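Tutmont (home automation build)

Tutmont is a home-built cooking bench using two robot arms and an ordinary countertop breakfast appliance. Started in a garage, later moved to the Nurell shared workshop, where it still lives. The name covers the bench, the arm mounts and the control software together. Not sold as a kit. Plans are free, parts list is a bit out of date.

Background

First version was one arm and a hot plate. Worked badly. The arm couldn't hold a pan and do anything else, and the hot plate had touch buttons, which a stiff finger does not press well. Second version went to two arms and an appliance with real turning knobs. Most later builds copy this.

Layout

Two arms bolted through the table on metal plates, both reaching over the same work area. Table top should be dull, not shiny; glare upsets the cameras. Appliance goes within reach of one arm at least, better both. Plates and pans are kept light so they slide instead of tip when bumped.

Power supplies stay off the table, on a side shelf. Builders get lazy about cable ties here. Label both ends of every cable before mounting anything, it is misery afterwards.

Control

The arms run on Kudus, a small open program first written for drawing machines. It keeps a list of saved poses and moves between them. Version 11 added the stop-on-contact setting, which the cooking bench needs: without it the fingers push straight through a plate of food and into the table. Each recipe is a text file. The longest one shared so far has 300 lines, most of it waiting.

Knobs are the hard part. Usual method is called the Jafarzadeh turn, after the workshop where it was worked out. Close the fingers lightly on the ring, rotate the wrist a quarter turn, let go, repeat. Slow but it doesnt slip much. A rubber sleeve on the fingertips helps with smooth rings.

Calibration

Done cold, with the appliance unplugged. Touch four table corners with a fingertip, save, then touch the front edge of the appliance at both ends. Takes 13 minutes if the cameras are already set. Redo it any time the appliance is moved, even a little. The wrist camera gets checked last, it needs a refocus once it is close to the knobs.

Work at the bench

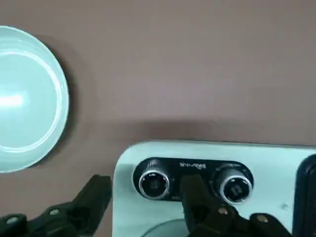
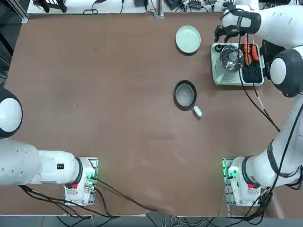
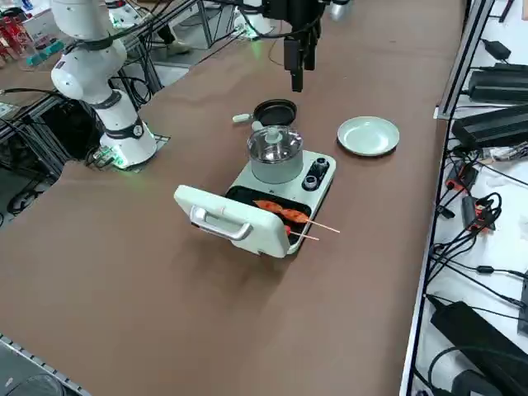 Known problems

Lids. A hinged grill lid has to be pushed past its balance point and the force needed changes with temperature, so a saved pose that works in the morning can fail by noon. Some builders take the lid off for testing and put it back later.

Skewers roll. Flat sticks behave better than round ones.

Grease on the fingers gets into the screw heads, wipe down after every run. Error 3409 in Kudus means lost contact with the wrist and is nearly always a connector worked loose, seldom the software. Reseat it befor reinstalling anything.

Safety

Someone stays in the room while heat is on. Stop button goes at the table edge on the side people walk past. The arms are not to be run with a hand inside the work area, including "just to fix the pan."

Status

Still being worked on. A June update to the plans changed the mounting plate holes, older plates need redrilling. Stirring has been tried with a spoon clamped in the fingers, results poor. No recipe with raw egg has been accepted into the shared list yet.

See also: pick and place; countertop grill; stop-on-contact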